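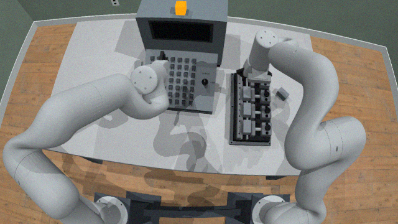

## Soup season is coming, and so is the swap

I know it was still warm enough for sandals last week, but the light has changed in my kitchen and I've started thinking about soup. Every year I tell myself I'll wait for the first cold morning, and every year I give in early and end up standing over a steaming pot with the windows open. So I'm happy to tell you that the Fundon Street Soup Swap is on again this November, in the same hall as before, and we'd love to have you (yes, you, even if you only make the one kind).

For those who joined our list over the summer, the way it works is simple. You make a big batch at home, freeze it in quart containers, and bring six of them along. You go home with six different ones that other people made. We draw numbers for the order of choosing, and before that everybody gets a minute to stand up and say what they brought and why they like it. I was dreading that part my first year - I don't enjoy speaking to a room - and now I think I'd come for the speeches alone.

Last fall we had 51 people sign up, and the hall was a squeeze. Callum Pringle brought his smoked haddock and potato, and it went in the first round, as it always does. I got the last quart by pure luck and ate it standing up at the counter, out of the pan, with the heel of a loaf. Rónán Conneely made a split pea with a ham hock his neighbor gave him, and he's promised to make it again if he can talk the same neighbor into another one. My own leek and barley was picked ninth or tenth, and I was very pleased with that!

A few practical things. Please freeze your soup flat and solid, at least a full day ahead, and leave a good inch at the top of the container. (We had a lid come off in somebody's tote bag two years ago, and the bag was never the same.) Write the name of the soup on the lid and the ingredients on the side, including anything like nuts, milk, shellfish or flour. If your soup has pasta or rice in it, consider leaving that out and taping a little bag of it to the top. Noodles go to mush in the freezer, and I say this as someone who has brought mush.

If you're new to big batches, try something forgiving. Beans are forgiving. So is squash, and so is almost anything that starts with a lot of onions cooked slower than you have patience for. Creamy soups can split when they thaw, so I stop before the cream goes in and write "add a splash of cream" on the lid. Salt a little less than you'd like, too, and let the next person finish the job at their own stove.

Sign-up is 12 dollars again, to cover the hall and the coffee, and anything left over goes to the Bedis pantry. They could also use clean quart containers with lids that fit, so if your cupboard looks like mine, please bring the spares along. There's a box for them just inside the side door.

To sign up, reply to this newsletter with your name and the soup you have in mind. You can change your mind later. I've already changed mine twice.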